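About Sukosow

Home | About | Open Days | Services | Contact

Sukosow is a small automation shop in Denberg. We set up robot arms for sorting, picking and packing jobs that used to be too mixed or too small to be worth automating. Our customers are mostly repair shops, rental stores, parts resellers and a few school districts. We also run open days, and a lot of the people who find this page are here about those, so most of what follows is about the visit.

Who we are

We started out in the back of a tool rental business, sorting returned equipment by hand and looking for a better way to do it. The rental business closed and the sorting work kept coming, so we moved to the Fahmy Building and bought our first arm. Today we have 3 working cells on the ground floor and an office upstairs. Everyone on staff does some floor work, including the people who answer the phone.

We do not build robots. We buy arms, fit them with grippers and cameras, write the software that tells them what to pick up and where to put it, and then stay with the customer until the line runs without us. A typical job takes most of a season. Some take longer, and we say so at the start if we think that will happen.

What we work on

Most of our jobs involve returned or used goods. New goods come in boxes, all facing the same way. Returns come in bins, with cords. A robot that can pick a box off a belt all day may do very badly with a bin of hand tools, and that is the kind of work we have chosen.

The job visitors ask about most is test equipment. Schools and training centers send back meters at the end of a term, all makes together, with the leads still plugged in. The arm has to find a meter, get hold of it without pulling on a cable, and set it down face up so the model can be read. Last year 2,316 meters went through our floor.

Cables are the hard part. A lead that loops over the meter next to it will drag that one along when the first is lifted. Shiny display windows also cause trouble, as glare can hide the edge the camera is looking for. Dark holsters are harder to pick out than bright ones. We have gotten better at all of this and still stop the arm by hand more often than we would like. 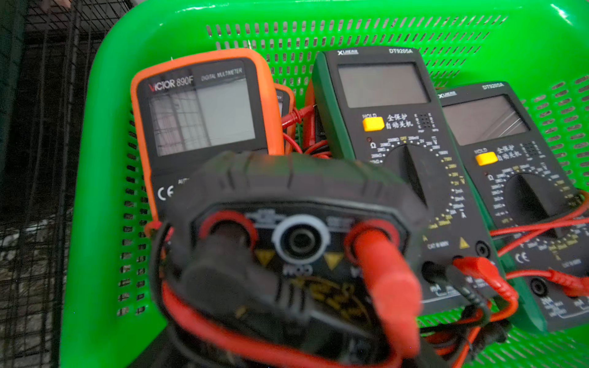

What happens at an open day

We hold two open days a year, one in summer and one in December. The summer date for this year is 2019-06-18. Doors open at 9 in the morning and the last group goes in at 3.

Groups are kept small so that everyone can see into the cell. A visit goes like this:

Sign in at the front desk and pick up safety glasses. Regular glasses are fine under them.
A short talk in the front room on what the cells do and where to stand.
The sorting demonstration. We fill a basket, start the arm and let it work. Nothing is arranged ahead of time, and the arm will miss a few.
A turn at the labeling screen, where visitors mark the outline of each item in a camera picture. We use the same screen to train the system.
Questions, for as long as people have them.

The whole visit takes a little over an hour. You may leave early, but please go out with a staff member.

Nearly 1,000 people have come through since we began doing this. Many were students. Others came from shops that wanted to see if their own work could be done this way, and we have told quite a few of them that it could not, or that it would cost more than it saved.

Bringing a problem with you

If you have a sorting or picking job in mind, bring samples. A shoebox full is enough. We can usually put them in front of the arm after the last group has gone through, and you will get a straight answer on what it could and could not handle. There is no charge and we do not follow up with sales calls unless you ask us to.

Please remove batteries from anything you bring. We cannot take glass, blades or anything that has held chemicals.

School groups

Classes from grade 6 up are welcome. We ask for one adult for every eight students. Teachers can get our worksheet set, called Dellano after the first job we ever finished, by writing to the office. It covers basic circuits, reading a meter, and how a camera finds the edge of an object. It works with or without a visit.

Getting here

The Fahmy Building is on the east side of Denberg, across from the bus yard. Use the side entrance with the ramp. Parking is free behind the building. The floor is level throughout and there is a restroom next to the front desk. The office upstairs is reached by stairs only, but nothing on the tour takes place there.

Closed-toe shoes are required on the floor. Long hair should be tied back. Photos are allowed everywhere except at the customer shelves, which are marked with yellow tape.

To book a place, use the form on the Open Days page or call the office on any weekday.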